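**Topic: Old painted cubes – strip, touch up, or leave alone?**

**mortise_and_regret** wrote:

Picked up a box of colored wooden cubes at an estate sale in Wendorberg back in September and I've been arguing with myself about them ever since. Solid wood, painted, no letters or pictures. The lid of the box says Uvik, which I take to be the maker, and the box itself smells like somebody's basement, which I take to be somebody's basement.

They were played with. Corners are knocked about, some faces are scuffed. I paid 20 dollars for the box, so we aren't talking about the crown jewels. My plan was to sand everything back and repaint so they match. My spouse says this is vandalism. I say it's maintenance. Please settle this in my favor.

---

**Leif Damgaard** wrote:

Vandalism.

---

**pencilstub42** wrote:

Depends who they're for. If they're going on a shelf, leave them. If an actual toddler is going to put them in an actual mouth, I'd want to know what's on them first. Old paint is old paint.

Got a picture? "Scuffed" covers everything from "a bit loved" to "dog."

---

**mortise_and_regret** wrote:

For a niece, eventually, though at the moment she's mostly interested in car keys. And fair point about the paint. I have no idea how old they are. The estate sale people said "vintage," but they said that about a shower curtain too.

I got three of them out this morning, which is as far as sorting has gone. The red has a bit of a shine to it still, almost like lacquer. Green and yellow are the ones that bother me.
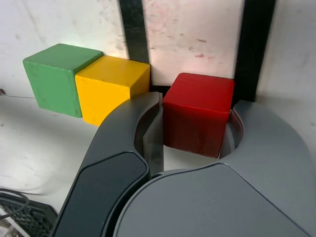 The green has a worn patch down near one corner and the grain shows on the front, and the yellow has little nicks along the edges. I keep looking at that corner. Once you've noticed it you can't have a conversation near it.

So if I touch up the green, I have to do the yellow, and then the red looks smug. Hence the sanding.

---

**Leif Damgaard** wrote:

You want to sand a perfectly good red cube because a green cube has a worn corner. I would like you to read that out loud to your spouse and report back.

---

**tackcloth_tina** wrote:

I'm going to break ranks and side with the OP a little. I refinished a whole set for my kids' school, 975 blocks, three coats each, and they came out beautifully. Faces on a flat sheet of sandpaper, move the block and not the paper, go easy at the edges or you'll end up with dice. Water-based paint, let it cure properly, thin clear coat. It's not hard. It's just boring in a way that changes you.

BUT test for lead before you put sandpaper anywhere near them. Sanding is the worst thing you can do if it comes back positive. Don't trust one block to speak for the set, either. Test every color.

---

**pencilstub42** wrote:

Seconding the test, and I'd send one off to a lab if they're headed for a child. The swab kits are okay for a first look and I wouldn't bet a niece on them.

Also, nicks on the edges are how you know they've been towers. A nick is a tower that fell down.

---

**mortise_and_regret** wrote:

@pencilstub42 that's a lovely thought and I resent it.

@tackcloth_tina 975?? Was this court ordered?

---

**tackcloth_tina** wrote:

PTA. Close enough.

---

**esposito_fan** wrote:

Came here to say don't touch them until you know what they're worth. There was an Esposito set, boxed, that supposedly went for 3,000. If yours are from the same period you could be sanding off a vacation.

---

**Leif Damgaard** wrote:

"Supposedly went for" is doing a lot of work there. Every time someone on this forum finds a block, the Esposito set gets brought up, and the price has climbed each time I've heard it. They are cubes. They were made in quantity, for children, who threw them.

---

**esposito_fan** wrote:

I saw the listing.

---

**Leif Damgaard** wrote:

I have also seen listings.

---

**pencilstub42** wrote:

Boys.

OP, middle road: wipe them with a damp cloth, barely damp, dry them right away, don't soak. If the tests come back clean and the bare bit on the green still keeps you up at night, rub a little clear wax on it. No color matching. You will never match that green. I once tried to match a Stelton blue on a pull-along duck and ended up repainting the duck, then the wheels, then the shelf.

---

**mortise_and_regret** wrote:

Okay. Update for 5 Nov 2018, so it's on the record. Lab kit is ordered, sandpaper is back in the drawer, niece gets car keys until further notice. I did read Leif's sentence out loud to my spouse, who asked whether he'd like to come to dinner.

I'm still not happy about the green one.

---

**tackcloth_tina** wrote:

Turn it around.

---

**mortise_and_regret** wrote:

I'd know.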